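How I bleed a noisy radiator

Every autumn the radiator in our back bedroom starts gurgling like a drain, and every autumn I put off sorting it for weeks. Silly, as the whole job takes me five minutes! I wrote these notes up on 24th November with cold feet and a mug of tea, so forgive the rambling.

What you'll need

A radiator key (mine came from Trosden, the hardware place near us), an old towel and a jam jar. If you've lost the key, a flat screwdriver fits some of the newer valves.

Step 1: Switch off and wait

Turn the heating off and leave it until the radiators are properly cool. I give mine over 2 hours. I rushed it once and got hot black water up my sleeve, which also finished off a cream jumper.

Step 2: Find the valve

Look at the top corner of the radiator for a small square peg. Ours had been painted over by whoever lived here before, so I had to scrape round it with a blunt knife first.

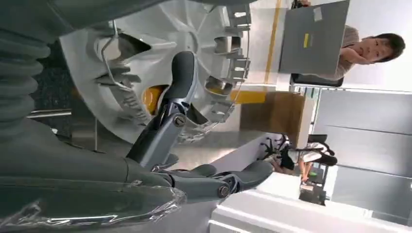
Step 3: Open it gently

Tuck the towel underneath, hold the jar below the valve and turn the key anticlockwise, a quarter turn at most. You'll hear a hiss. Wait for it to stop and for water to dribble out steadily, then close it up again. Snug is fine, don't go mad with it.

Step 4: Check the pressure

Go and look at the gauge on the boiler. Letting air out drops the pressure, so you may need to top up, and your boiler manual will tell you how. Then put the heating back on and feel along the top of the radiator once it's warmed through. If it's still cold up there, have another go tomorrow.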